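Flimow shelf handling: progress report to Dekell
2021-06-29
Prepared by Ginette Lemieux, Gusthorpe site

Recording for the shelf task began in March. We now have 892 accepted examples towards the agreed total of 3000. A further 28 were thrown out at review, mostly for missing joint data. Guangming Xiong has traced that fault to a logging script and changed it.

Each example is one item handled at the shelf under operator control, with the arm and camera data saved together. The stock is ordinary shop goods: bottled drinks, lidded cups and snack canisters. Hanyu Jia and Zeyu Xia share the operating.

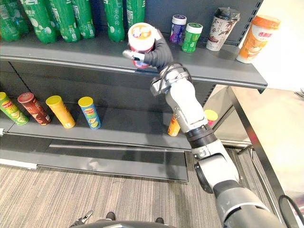
Canisters take longer to record than we had planned for. Operators need time to settle the fingers before lifting, and we have asked them not to hurry, as rushed grasps were the most common complaint from the reviewers. Shaohua Yao has written a short guide on this and new operators now read it before their first session.

We are behind plan by 11 working days. We propose to make this up by adding a late session, within the present budget. We need a decision from Dekell on whether items placed at the back of the shelf should count towards the total.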